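Week 6: wrist camera, blur, and when to trust the detector
Notes D. Sengar, corrections to Angharad Humphreys please

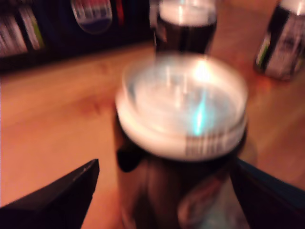 Picking up from last week. Detector gives a box and a score, tracker (Sillia) turns boxes into a pose, planner asks for pose at 50 Hz whether theres a good one or not. Most of the trouble is in that last bit.

Blur. Smear length in pixels = image speed x exposure time. Image speed gets big when the object is close, so the wrist view is worst just when the fingers are near the can. Shiny lids make it worse, each highlight drags out into a streak and the edge finder loves streaks.

Options, cheap first:
- shorten exposure (2000 microseconds is the lab default), add light
- slow the arm for the last 14 cm of approach
- score sharpness, drop bad frames

Sharpness: variance of the Laplacian, on the crop only. Whole image is no good, wood grain and background swamp it. Threshold 650 on the Madesport set, you will need to retune for yours.

Dropped frame: do NOT hold the old pose in camera coordinates. Camera moves with the wrist. Put it in the base frame first, then hold. Half of last years reports got this wrong.

More than one can in view: match on predicted position, not on score. Nearest can usualy wins on score, even if it's the wrong one.

Once gripped, stop tracking. Use finger width and the arm's own joint readings.

Lab: bag files are on the Hostevport share, folder Roy. Plot sharpness against wrist speed, pick a threshold, say why. Due before the February break. Read the filter handout first, we wont go over it agian.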